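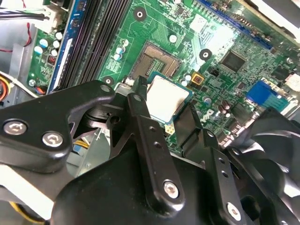
Telard Opens Repair Counter for Older Desktop Computers in Husano

HUSANO, January – Telard, a repair company for home and office electronics, will open a new counter for desktop computers in the Husano shopping hall on Monday. The counter will accept machines of any brand and any age, also those which the maker does not support anymore.

Many households keep an old desktop computer in a closet because they do not know if a repair is worth the money. At the new counter, the customer receives a written estimate before any work begins. The first check takes up to 90 minutes and the customer may wait in the hall or come back later. The check is free if the customer decides for the repair.

"People come to us and they already apologize for their computer," said Kelechi Ibrahim, manager of the Husano counter. "They say it is too old. Very often one part has failed and the rest can still work for years. We want to tell them the price of this one part, and then they can decide in peace."

The counter will keep a stock of 400 used and tested parts, among them processors, memory, fans and power supplies. The parts come from office computers which Telard buys from Ó Dálaigh, a leasing company, when the contracts end. Each used part is sold with a warranty of 150 days. New parts can be ordered and normally arrive in the same week.

Telard will also offer Pumness, its yearly service plan. The plan includes one cleaning of the inside of the computer, new thermal paste for the processor and a test of the hard drive. Customers of the existing Telard shops can use their plan in Husano without a new contract.

Data stay with the customer. If a drive must be replaced, the old one is given back in a closed bag – also when it is defective.

The counter is at unit 41 on the ground floor, next to the post office. Customers are asked to bring the power cable, but a monitor and a keyboard are not necessary. An appointment is not needed.

Press contact: Kelechi Ibrahim, Telard, Husano counter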